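Ticket 337: Right gripper loses hold of dustpan handle during sweep task
Site: Clenstead test flat
Opened by: Elvira Quintero
Assigned to: Gion Kuster
Priority: 2
Status: Monitoring

Elvira Quintero, Monday, 09:40
Sweep task stopped on the second run this morning. The right arm let the dustpan handle slide while the pan was being lifted to go to the bucket. The pan tipped and most of the load went back on the floor. No collision and nobody near the arms. The stop came from me on the pendant. The controller did not raise a fault of its own and still showed the grip as closed and good, which worries me more than the spill.

I have done a power cycle and re-homed both arms. Same result on the next attempt. Left arm and broom are fine.

Gion Kuster, Monday, 10:15
Can you tell me which grip profile is loaded on the right side, and whether the handle is turning in the fingers or sliding down through them? Please also send the log from the failed lift. Don't raise the force limit yet. The handle is thin and we have split one before at Butolside.

Elvira Quintero, Monday, 10:50
Profile is Pichler 4, same as the left. Log attached to the ticket. It is turning first, then sliding. I put a pencil mark on the handle level with the fingertips and ran the lift at quarter speed with the pan empty. The mark went round by almost a quarter turn before the handle dropped at all. Empty pan stayed in the grip, loaded pan did not.

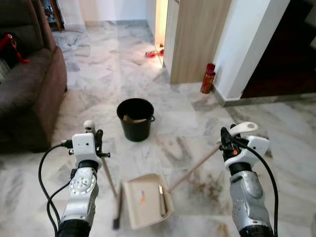

Profile 4 was written for the broom and I think that is the root of it. It assumes the tool head stays on the floor, so the fingers only have to steer. The broom never leaves the tiles during a stroke and the profile suits it. The dustpan is a different job. It has a long wooden handle coming up at a slant to the right gripper, so once the pan leaves the floor its weight hangs well away from the fingers and tries to twist the handle round. The grip check looks at finger position only. A round handle can turn in closed fingers without the position changing, so the check passes.

Gion Kuster, Monday, 11:30
Agree with that. The log shows finger position flat all the way through the drop. Wrist torque on the right does move, and early enough to be useful.

Please try the following:
Load the Mamberg lift profile on the right arm only. Leave the left on Pichler 4.
Wipe the finger pads and check them for wear. Swap both if either one is shiny.
Turn on the wrist torque check and set it to stop and lower, not stop and hold.
Run with an empty pan first, then a part load, then a full one.
Keep people outside the floor line until the full load has passed.

Elvira Quintero, Monday, 14:20
Done in that order. One pad was shiny so I changed the pair. Empty and part load both passed with no movement on the pencil mark. Full load also passed. I then loosened the grip on purpose to test the new check, and the arm stopped and set the pan down as it should.

Gion Kuster, Monday, 14:45
Good. Leaving this open at monitoring until you have a full day of runs without a stop. I will raise a separate ticket for the grip check, as other sites will have the same gap on any round handle. Until that is fixed, please don't use Pichler 4 for anything that has to be lifted.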